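Juniper Whitfield
ok so the kitchen sink saga. thread, bc people keep DMing me and I can't type it out one more time

Juniper Whitfield
Old sink was a drop-in, 82 years old if you believe the previous owner. Enamel gone around the drain, rust stain shaped like Florida. Wanted an undermount. Wanted a big one. Wanted it done by January lol

Juniper Whitfield
First lesson. The sink size on the box is the OUTSIDE. The number you care about is the cabinet inside. My base cabinet is 30 inside, wall to wall. So a "30 inch sink" does not go in there. Rim needs somewhere to sit, clips need room, your hands need room

Juniper Whitfield
I did not measure the inside. I measured the doors. Don't measure the doors

Juniper Whitfield
Sent the first one back. Restocking fee, plus freight, plus a guy at Rastness on the phone explaining to me what a cabinet is. Fair enough

Juniper Whitfield
Quotes, since everyone asks. Rastness came in at 2,451 for sink, faucet, cutout and install. Stirkska wanted almost 3,000 and that didn't include hauling off the old one. Chaudhary never called back, tried twice

Juniper Whitfield
Went with Rastness. The quote had a line for "cutout, undermount, polished" and I nearly skipped right past it. If yours just says cutout, ask. A raw edge under there is no fun to wipe down and they charge extra to come back

Juniper Whitfield
Second thing. Gauge. Lower number = thicker steel. I had this backwards for two weeks and was very smug about it in the store

Juniper Whitfield
Got 16. Had 18 in my last apartment and it was fine, just loud. The pads on the underside do a lot for the noise, knock on the bottom of the display one before you buy. Yes people look at you

Juniper Whitfield
Reveal. They will ask if you want positive, negative or zero. Positive = a bit of sink rim shows. Negative = counter hangs over. Zero = flush and everybody's hands have to be steady that day

Juniper Whitfield
I picked positive. Bayu Tarigan (installer, very patient man) said that's what he has at home so that settled it. You can see the gunk and get at it. With negative it hides up under the lip and you find it with your finger

Juniper Whitfield
Install day. Came at 7:40am, I was in a towel. Water off, old sink out in maybe an hour. Took two of them to carry it down the steps. That thing was cast iron and it did NOT want to leave

Juniper Whitfield
Then the silicone. You can't use it for a full day. Plan dinner. I did not plan dinner. Washed a fork in the bathtub like an animal

Juniper Whitfield
Oh and the drain. Old one was center, new one is rear offset. So the trap had to move and nobody had priced that in. Extra pipe, extra half hour. Look under your sink NOW and see where the pipe comes out of the wall, take a picture, bring it with you

Juniper Whitfield
Faucet is a Tosovik, single hole, pull down. Hose is a little stiff. Weight keeps catching on the shutoff valve, so I need to slide it up an inch. Will get to it

Juniper Whitfield
Someone asked about scratches. Yes. It scratches. First week I wanted to cry and then there were so many it just looked like a finish. Wipe with the grain, no steel wool, don't leave a wet can sitting in it overnigth

Juniper Whitfield
Also asked: bottom grid, yes or no. Yes but get the one with the hole lined up to YOUR drain. Mine came for a center drain. Swapping it, second return of this project, they know my voice

Juniper Whitfield
Things I'd ask before paying anybody: is the template visit included, who hooks up the disposal, who takes the old one away, what hapens if the stone chips at the cutout. Get it in the email not on the phone

Juniper Whitfield
Still to do: caulk behind the faucet, soap dispenser hole (have the cap on it for now), backsplash. Backsplash is its own thread and I'm not ready

Juniper Whitfield
If you have a 30 base cabinet and found a single bowl you like, drop the model number below. My sister is next and she has already measured the doors
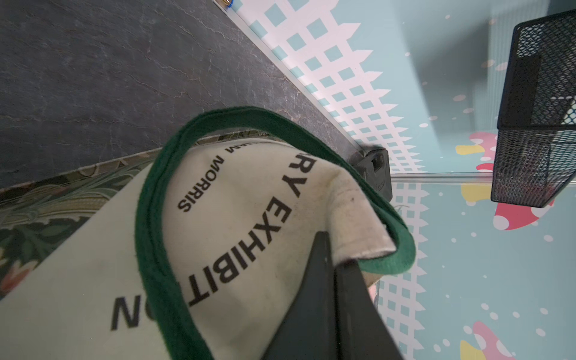
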